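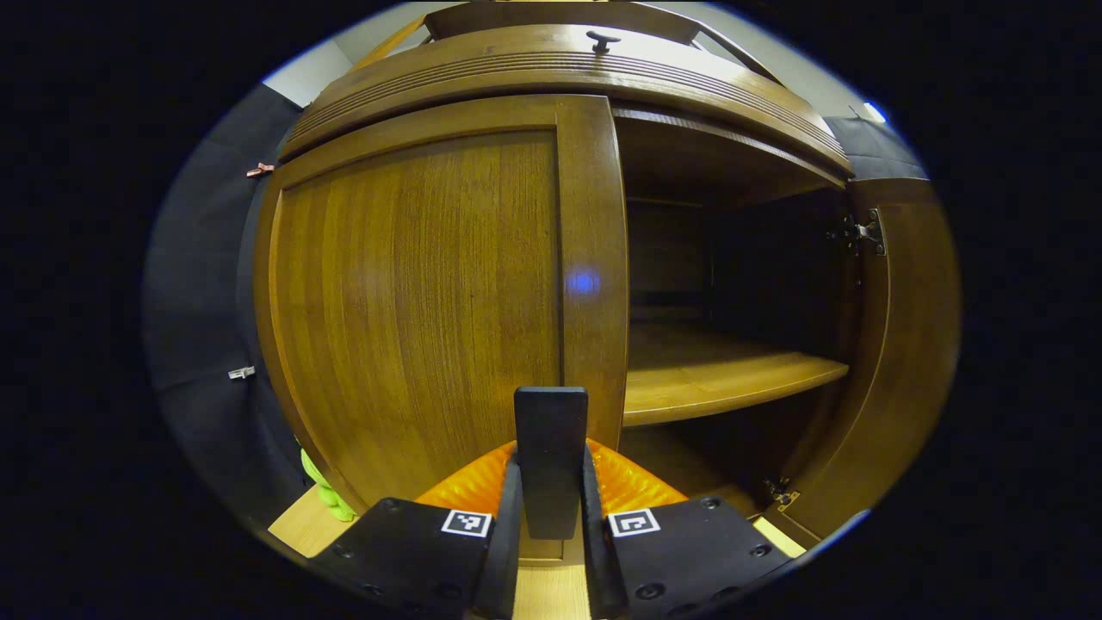

Ticket: Wooden cabinet, right door will not stay closed
Category: Furniture – doors and hinges
Opened by: Loan Lương
Assigned to: Prasert Wannasri, Stastside Furnished Rentals
Unit: Doltia building, bedroom
Date opened: August 1, 2026
Status: Resolved

Reported problem

The right door of the two-door cabinet swings open by itself. I push it shut, it holds for a minute or so, then it drifts open again. The left door is fine and stays where it is. I have taken everything off the shelf on that side so you can get at the hinges. It did this when I moved in but it has gotten worse.

Loan Lương

Reply 1 – Prasert Wannasri

Thanks for the photo. I can see the two hinges on the right door, upper and lower. Before I come over, please check the following with the door open:

Hold the door by its outer edge and lift gently. Does it move up and down at all?
Try the screws on the upper hinge plate with a screwdriver. Do any of them turn without tightening?
Do the same on the lower hinge if you can reach it.
Close both doors slowly. Does the right one touch anything before it is fully shut?

Please don't force any screw that keeps spinning. Leave it and tell me which one.

Reply 2 – Loan Lương

The door lifts a little, maybe the thickness of a coin. On the upper hinge two screws are snug and one spins forever. The lower hinge seems solid, but it is awkward to get a screwdriver in there. When I close the doors the right one rubs the bottom near the middle, where it meets the left one. There is a faint line worn into the wood.

Also, would it help to put something under a foot of the cabinet? The floor in this room is not level.

Reply 3 – Prasert Wannasri

The spinning screw is most of the problem. The hole is worn, so the top of the door leans out and the bottom corner drags. The floor may be adding to it. Leave the feet alone for now. If we shim first and fix the hinge after, we will have to do the shimming twice.

Our notes from the last tenancy say a magnetic catch was fitted to this cabinet. Can you feel inside the top of the opening for it? It would be a small block with a metal face.

Reply 4 – Loan Lương

No catch. I can feel two small screw holes up there, so I guess it came off at some point. I have not found it anywhere in the room.

Reply 5 – Prasert Wannasri

OK. I have ordered a catch from Cifuentes Hardware and will bring wood glue and hardwood toothpicks for the hole. Please keep the shelf clear until I have been. You can keep using the left side as normal.

Visit log – Prasert Wannasri

Took the right door's weight on a folded towel and a couple of books.
Removed the loose screw from the upper hinge. Hole stripped, wood around it sound, no split.
Packed the hole with glued toothpicks, trimmed flush. Left to set for 4 hours and came back.
Refitted the same screw. Tight.
Checked the lower hinge. One screw took a quarter turn.
Door now clears at the bottom. Rub line is light – waxed it, did not sand.
Put a level on the cabinet floor. It tips slightly toward the front. One thin shim under each front foot.
Fitted new catch using the old holes. Steel plate on the door moved up slightly to line up.
Opened and closed the door 74 times while watching the hinge. No drift, no lift. (I meant to stop at 50 and lost track.)

Parts used: magnetic catch, two Grasis plastic shims, glue. No charge to tenant.

Reply 6 – Loan Lương

Door has stayed shut all week, including with the window open. The catch is stiff and the door makes quite a snap when it opens – is that going to loosen up?

Reply 7 – Prasert Wannasri

A little, yes. If it is still too strong in a month, put one layer of clear tape over the magnet. Please don't hang heavy bags or coats over the top of the door, as that is how these holes usually get stripped. I will look at both hinges again at the November inspection. Closing the ticket. Reply here if it starts to drift and it will reopen under the same number.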